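## Draft rules for teardown and rebuild cells, please pick them apart

**glenys_h** wrote:

OK, as promised in the January thread, I've finally put our bench rules into one list! We do desktop towers at Okbridge with a single arm, drives and memory mostly, and I've wanted something written down for ages because every new operator learned it a little differently.

1. Power cord out of the tower and out of the cell before the side panel comes off. Hold the power button afterward to drain it.
2. Every loose part has a slot in the fixture. If it has no slot, it doesn't go on the table.
3. Insertion force capped at 25 N for anything with gold contacts.
4. Operator says "clear" out loud before the arm moves, even when working alone.
5. After any unplanned stop, a person looks inside the case before anyone hits resume.

Number 2 is the one I'd fight for. Drives standing up in the back, small stuff lying down in front, and you can see what's missing without moving your feet.
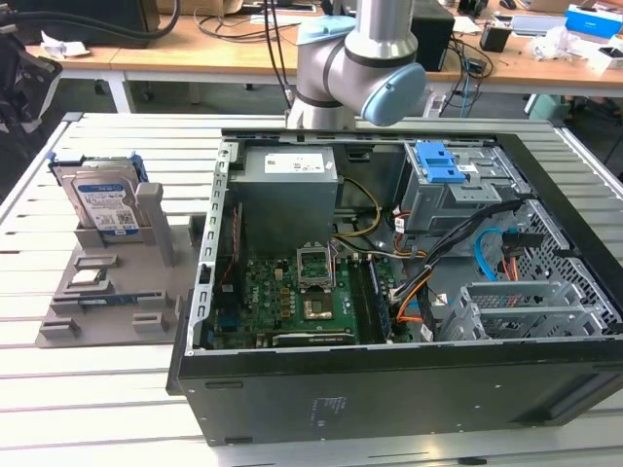
### Re: Draft rules

**tiz_zuccaro** wrote:

Love this, stealing most of it. Two things though.

I don't agree with a flat 25 N. A drive connector and a memory stick want very different pushes, and if you set one number for both, people will quietly raise it the first time a stick won't seat. We keep a limit per part in Cestus and lock it, so changing one needs a second person's login.

And please add a grip rule! Ours says fingers touch the carrier and nothing else. No board edges, no connector, no label side. With a caddy you have plenty of plastic to hold on to, so there's no excuse.
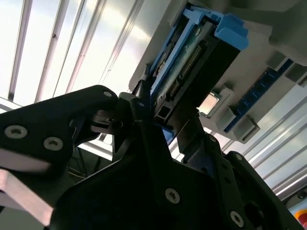 We also check the finger screws at the start of each shift with a real torque driver, and mark them with paint pen so a turned head shows up from across the table. We had one back out after some 300 cycles last year and the grip got sloppy long before the software complained.

### Re: Draft rules

**elinborg_z** wrote:

+1 on the paint pen, such a cheap trick and I use it on everything now.

-1 on saying "clear" when you're alone. I've watched people say it while looking at their phone. I'd swap it for a hand off the table and a thumb on the enable switch.

What I'd really like to see is a cable rule, though. Drive bays are where our runs go wrong. Data and power leads wander into the space the fingers need, and the planner has no clue they're there. Our version:

- Look straight down into the case from the wrist camera before the first approach.
- Any lead crossing the path gets tucked or clipped by hand, arm stopped.
- No pulling on a lead with the gripper to "just move it over." Ever.
- Drive bay last, after the board area is signed off.

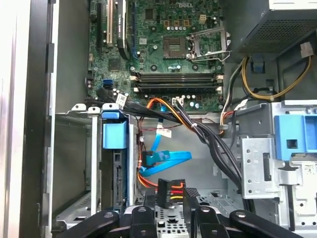 ### Re: Draft rules

**glenys_h** wrote:

Tiziana, you win on the force limits, I'll make number 3 per part. Keeping "clear" for now, sorry Elínborg! Two of our operators share the cell and it works for us. Cable rules go in as number 6, word for word if you don't mind.

### Re: Draft rules

**elinborg_z** wrote:

Go for it. I still think you're wrong about "clear" :)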